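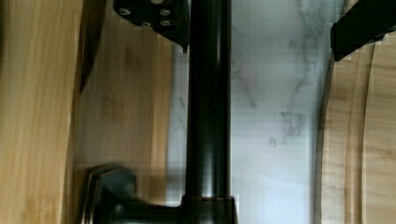 Faucet with a dark bronze finish and a side lever.

Vimum speaking cards, review after 3 months

I bought this set to prepare for my English speaking test in June. In the box there are 200 cards with topics, such as a person you admire or a trip you remember, and on the back of each card there are useful words and one model answer.

The topics are good and close to what my teacher gives us. I take one card every morning, think for one minute and then talk for two. Before, I always stopped in the middle. Now I can usually continue until the end.

The model answers I like less. Many of them start with the same sentence, and if you learn it by heart the examiner will surely notice. My older set from Zetach had more natural answers, but its cards were very thin.

The Vimum app promises 3,000 words with sound. The sound is clear, but the search is slow on my phone.

I give four stars. For beginners I would recommend an easier set first.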